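# How to Prepare a Folding Demonstration for an Open Day

This guide is for small teams that want to show visitors how clothes folding is done with hand-held grippers. I wrote it after we prepared our own open day at Stisuso in November. We made several mistakes in the rehearsals, so I put here the order of work which we use now.

You will need:

- a pair of hand-held grippers, charged
- a flat surface you can reach from at least two sides
- 10 pieces of clothing, of different thickness
- a laptop with the Moltix viewer, if you want to show the recordings
- a strip of tape for the floor

## 1. Choose the place

A bed is a good surface for this kind of demonstration. It is soft, so the finger pads can go a little under the cloth without hitting something hard. A table is easier for the visitors to see, but the fingers slide on it and thin shirts are difficult to pick up. If you use a table, put a blanket over it.

Put the tape on the floor 180 cm from the surface. Visitors stay behind this line. We first had no line, and in the rehearsal our colleagues came so near that the operator could not move the elbows.

## 2. Choose the clothes

Start with a thick piece. Sweaters are slow, but they keep their shape when you let them go, and the visitors can follow each step. Leave the thin shirts for later, when people already understand what they are looking at.

Decorated clothes are interesting to show, but practice with them before. The pads do not hold on sequins or on a hard print as well as they hold on plain knit. Take the cloth beside the decoration.

## 3. Practice the sweater

Lay the sweater with the front side up and the collar away from you. Then work in this order:

1. Open both grippers and bring them down slowly, until the pads touch the knit.
2. Close on the end of the first sleeve and carry it across the body.
3. Let it go, and open the fingers wide before you lift.
4. Do the same with the second sleeve.
5. Take the bottom edge at both corners and bring it up to the collar.

Step 3 looks unimportant, but it is where most beginners fail. If the fingers open only a little, the pad catches a loop of the knit and pulls the sleeve back. Wait one second with open fingers, then lift.

For the sleeves, one gripper can do the carrying while the other one keeps the body of the sweater in its place. Agree with yourself which hand has which job, and do not change it in the middle of a fold.
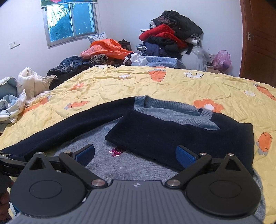

How long should one demonstration take?

Plan 5 minutes for the folding and the same time for questions. A longer folding part is tiring for the operator's wrists, and the visitors at the back begin to talk between themselves.

## 4. Let the visitors try

This is the part people remember, so give it enough time. Hand over one gripper first, never the pair. With two grippers in the hands, a beginner looks at the left, then at the right, and cannot pick up anything.

Give a small towel for the first attempt. Ask the visitor to take one corner, move it to the opposite corner and release. After this you can offer the second gripper and a sweater, if there is nobody waiting.

Tell the visitors to squeeze gently. Many of them press the handle with full force, and the fingers close no better for it. Children can try too, but we ask them to sit, because the tool becomes heavy for them quite fast.

## 5. Show the recording

If you use the Moltix viewer, open it before the group enters the room. It needs some 300 seconds to load a long session on our old laptop, and it is not pleasant to wait with everyone watching. Play one short fold at normal speed, then the same fold slowly.

At this moment somebody usually asks why a person does the folding in a robot demonstration. Our answer is short: the robot learns from these recordings, so the movements must be made by a person first. The group from Gerkemton asked us to see the robot arm as well. We recommend you to say in the invitation what will be shown and what will not.

## 6. Between two groups

- Unfold everything and mix the clothes again.
- Wipe the finger pads with a damp cloth. Wool leaves fibers on them, and the grip becomes weak.
- Look at the screws of the finger joints. Ours became loose after the third group.
- Change the operator, if you have a second one.
- Charge both grippers, even if the battery seems full.

We keep the printed list of these points on the door of the room. The version for the Rivas building has one more line — the lights in the corridor must be switched on by hand before the first group comes.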